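Writing for the Family File — Week 2 handout
Larasati Krishnan, Thursday evening group

Hi all! Last week we talked about eulogies, and this week we're on to the death notice, the short piece that goes in the paper or on the funeral home's page. I've written a fair few of these and I still get stuck on the first line.

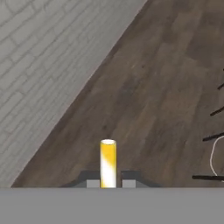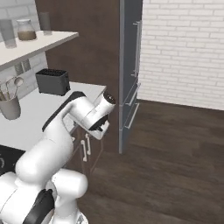
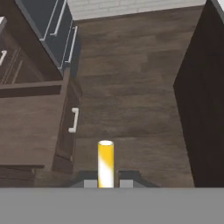
Computer-rendered views: a yellow and white cylinder in the gripper (first and third), and the arm by the kitchen counter (second).

Start with the full name, the age and the town. Nicknames go in quotes, and please check the spelling with two relatives (I once printed Vuorinen with one "u" and heard about it until May).

Then the family. Spouse first, children by age, then grandchildren. Put the town after each name if they've moved away — old neighbors love that. For blended families, ask what words they use at home and copy them.

Work and hobbies can be short. "She kept the books at Nollitz and grew dahlias" tells me plenty!

Service details go last: day, time, place, where to send flowers.

My sample notice on the back runs 436 characters. Papers that charge by the line will make you trim, so bring a draft of up to 9 sentences and we'll cut it together. Scissors are on me.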